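Why Do Woven Things Hold Together?

Have you ever picked up a basket, turned it upside down, and wondered where all the glue was? Most baskets have hardly any, or none at all. What keeps them in one piece is mostly a very old trick called weaving, and you can learn it with a few strips of paper (I'll show you how in a minute, I promise). 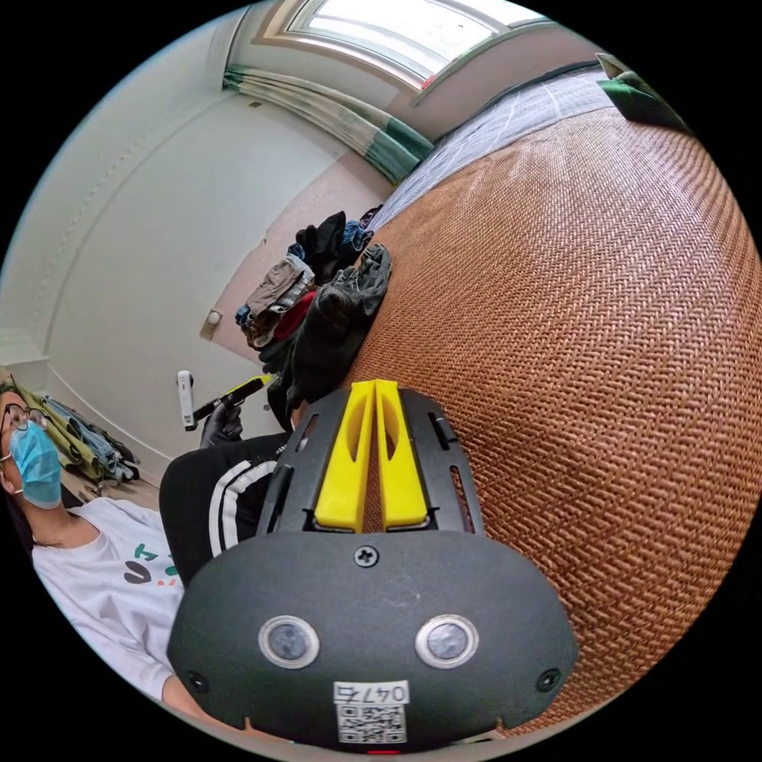
Weaving begins with two sets of strips that cross each other. In the plainest kind, each strip goes over one, under one, over one, under one, all the way along. But you can change the counting! Go over two and under two, and shift over a little each time you start a new row, and slanting lines begin to appear. Make the slants turn around and go back the other way and you get a zigzag called herringbone, like the orange-brown rattan curving along beside the white grid-patterned sheet. People thought it looked like the bones of a fish, and herring is a fish, so there you are.

Rattan comes from a climbing palm that grows in warm, rainy forests. Its long stems can be split into thin strips, and when the strips are soaked in water they bend very nicely. As they dry, they stiffen up again and keep their new shape.
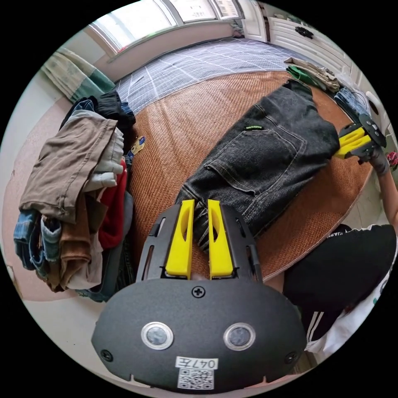
Now for the paper. Cut 17 strips of one color and 17 of another, lay the first set side by side, and tape down one end. Weave the others through, over two and under two, and push each row up snug. It takes me around 22 minutes, and longer if I'm chatting. When you're done, give it a gentle tug and feel how the strips grip each other.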